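# Reading a Celebrity Profile – Notes for Week 2

I wrote these up for anyone who missed class, so forgive the rambling. We're looking at the short actor bio, the kind you skim on your phone while waiting for a bus! 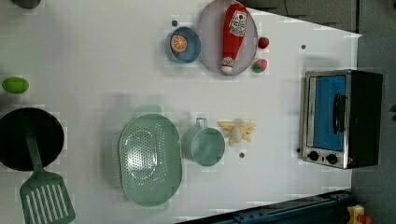 ## Where the facts come from

Most bios you'll meet are built from three or four older bios. I had you compare 13 profiles of the lead in *Masance*, and 10 of them used the same sentence about her drama school (same comma and all). When that happens, count it as one source.

Go for the credits first – they're the easiest thing to check. The *Dreso* press kit lists the cast by episode, so use that before any fan page.

## Age, height and other numbers

I'm fussy here. If a profile says an actor was 29 when *Gason* was filmed, ask whether they mean the shoot or the release. Those can be 2 years apart, and half of you got tripped up on it last time.

Heights I'd leave out unless the actor has given one in an interview.

## For next class

- Read the Paredes festival bios in the packet
- Underline every claim that has no date
- Rewrite one bio in 10 sentences, credits first
- Bring a printed copy, please (my eyes are bad on laptops)

We'll start with awards: nominated, shortlisted, won. They get mixed up all the time.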